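Kedero asks its neighbors to lend a hand, and a lunch box

Ledesma, 26 March 2018

If you have walked down the hill past the old seed store on Willow Street lately and wondered why the lights are on so late, the answer is that people are in there putting lids on things, taking lids off things, and handing bowls to themselves from one side of a table to the other. They are doing it with a gripper in each hand, and they have been at it most evenings this winter.

The people belong to Kedero, a small workshop that moved into the building last August, and what they are after is examples. A great many examples, of very plain household jobs, done by ordinary people at an ordinary pace. The examples go into a learning system that will one day, if all goes well, let a pair of robot arms clear a kitchen counter or pack a lunch without being told each little motion along the way.

"I used to think the hard part would be the arms," said Maysoun Smadi, who runs the sessions and has lived in Ledesma since she was in grade school. "The arms are fine. You can buy arms. What you can't buy is my mother's way of picking up a bowl, and your mother's way, and the way my uncle does it, which is terrible but it does get the bowl into the cupboard. We want all of those."

The tools they use are held by a handle, one to a hand, with a camera looking out over the fingers. Whoever is holding them squeezes to close the fingers and lets go to open them, and the camera keeps a record of the whole business from the tool's own point of view. There is no robot in the room for any of this. Smadi says that is what made it possible to set up in a seed store in the first place, and also what lets them send a set of tools home with people now and then, so that the jobs get done in real kitchens with real clutter on the counters.

So far the group has kept 759 examples of jobs that take two hands. Another 426 were recorded and set aside, mostly for dull reasons such as a sleeve over the camera or a phone call in the middle. Every one of them gets watched from start to finish before it goes in either pile, and the watching is done over coffee in the mornings by Smadi and whoever else can be talked into it.

Adelmo Palumbo has been talked into it more than most. He repaired sewing machines in town for many years before he retired, and he came by in the fall, he says, only to ask whether they wanted a workbench he was getting rid of. They did want it, and he stayed to see it put in the right place, and by supper he had a gripper in each hand and was trying to pick up a butter dish.

"I dropped it, of course," Palumbo said. "You drop everything the first day. Your own fingers tell you when you've got hold of a thing, and these don't tell you a word, so you have to look, and you have to be patient. By the second week I could pass a tub from my left to my right without thinking about it, and then Maysoun told me to think about it again, because I was going too fast!"

Passing things across is the job the group is working on this month. It sounds like nothing much, but it is where a good many of the set-aside examples come from. One gripper has to hold on until the other has a proper hold of its own, and then the first has to let go cleanly and get out of the way. Thin edges are harder than thick ones, and light plastic is harder than crockery, as it likes to swing around when it is held by one side. The people doing it are asked to start from a different spot on the table each time, and to swap which hand goes first, so the system doesn't get the idea that bowls only ever travel in one direction.

The containers come from all over. A good share were given by families at the Uvberg end of town, and a box of odd lids turned up on the step one morning with no note on it. Smadi is glad of all of it, scratched or stained or missing its mate, and she would be especially glad of lunch boxes, soap dishes, and anything with a lip or a rim. Glass she would like you to keep at home, please, at least until the floor mats come in.

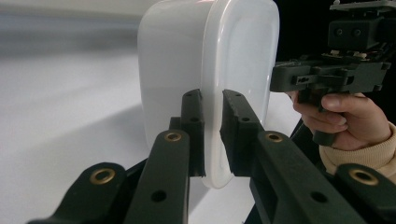

A white plastic container held by its rim, with a second hand-held gripper close by at right.

The spring sessions have 20 places, and 13 of those were spoken for when we stopped in. You don't need to know a thing about computers. You do need to be able to sit at a table for an hour and do the same small job over and over with a good heart, and Smadi says that knitters, bakers and people who tie their own fishing flies have all done very well at it. Left-handed people are wanted in particular, as the group is short of them. Each person gets a practice hour first, which isn't recorded, and there is tea.

A word on privacy, as several readers have asked us. The cameras point at the table and the hands, and no sound is kept. Anyone who takes the tools home is shown how to look through their own recordings before bringing them back, and can wipe any they would sooner not share, with no questions asked. Smadi wrote that rule herself after she noticed her own grocery list, in full, in the corner of one of hers.

As for when a pair of arms might do the job by themselves, she would not be drawn on a date. The first try with the passing examples will be on a borrowed setup out of town, using soft plastic tubs only, and she expects a fair amount of picking up off the floor. Palumbo has asked to go along and watch. He would like to see, he said, whether it passes a tub the way he does or the way the uncle does.

To put your name down for a session, or to leave containers, stop by the side door on Willow Street any afternoon and ring twice. The bell is faint, so give it a moment.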